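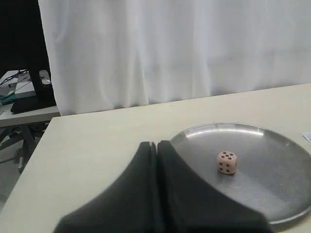 Que mire primero los tornillos, me ha contestado Meesuk por escrito a primera hora, porque una pinza que cierra torcida casi nunca es cosa del programa. Dice también que en Horkero perdieron media semana cambiando parámetros y al final era una base de dedo sin asentar. Tres líneas y ningún saludo, como siempre.

Lunes 2 de octubre

He empezado entonces por los tornillos. Brazo parado, freno comprobado, aire no hay en esta célula, así que solo cortar la alimentación de la pinza y esperar a que se apague el piloto. El dedo derecho tenía los dos tornillos de la base con el par que toca. El izquierdo, uno bien y el otro giraba casi sin resistencia. Lo he sacado entero. La rosca está sana, el tornillo no tanto: los primeros hilos vienen aplastados y supongo que nunca llegó a apoyar la cabeza.

He puesto uno nuevo de la bolsa de Flastar y he limpiado el asiento con alcohol. Había una rebaba pequeña en el canto, la he quitado con la lima fina. Luego los dos tornillos en cruz, poco a poco, y marca de pintura en las cabezas para ver si se mueven. La marca anterior, la de junio, estaba solo en el lado derecho. Eso lo hice yo y no me acuerdo de por qué dejé el otro sin marcar.

Después, el cero de la pinza. Cerrar despacio sin pieza, leer la posición, abrir, repetir. Lo he hecho 5 veces y las lecturas ya no bailan como el viernes. Guardado el valor nuevo y apuntado el viejo en la tapa del cuaderno.

La prueba sigue siendo la de la bandeja metálica redonda con el dado. Me gusta el dado porque los puntos dicen enseguida cómo ha quedado colocado: lo dejo con el cinco arriba y el cuatro mirando a la pinza, y si después de soltarlo no está así, algo ha girado. Sobre la bandeja la cosa es más delicada que sobre la mesa, por el borde. Si el brazo entra bajo, el dedo derecho lo roza. He subido la altura de aproximación 2 milímetros y he dejado el descenso final más lento.

Primera tanda, 23 ciclos. Los 11 primeros limpios. En el siguiente el dado quedó ladeado al soltar y paré. Los tornillos no se habían movido, las marcas seguían enteras. Lo que se había movido era la bandeja, que resbala en la mesa cuando el dedo la empuja un poco de lado. Le he puesto debajo un trozo de lámina antideslizante, he vuelto a tomar el punto y el resto de la tanda ha salido sin paradas.

Por la tarde he repasado la cámara de la muñeca. El soporte no tiene juego. El cable sí que va justo cuando la muñeca gira del todo, y he soltado una brida para darle algo más de curva. Queda pendiente cambiar la funda en ese tramo -- no está rota, pero se nota más blanda al doblarla. Los brillos del metal siguen molestando a la detección. El reflejo largo del fondo de la bandeja a veces se lo toma por un canto de pieza. He bajado la exposición un punto y ha mejorado por la tarde, con esta luz. Mañana por la mañana habrá que verlo otra vez antes de dar el valor por bueno.

No he tocado la velocidad. Los de Nundness la quieren más alta para la entrega y les he escrito que primero quiero una tanda larga sin paradas con el cero nuevo. No han respondido.

Para mañana: par de los cuatro tornillos en frío, mirar las marcas, tanda larga, foto del cable con la muñeca girada. Pedir tornillos a Flastar, que en la bolsa quedan pocos. Y escribir a Meesuk que tenía razón en lo del dedo, aunque lo de la bandeja era otra cosa.

El tornillo malo lo he dejado en el cajón, en una bolsita aparte, con la fecha.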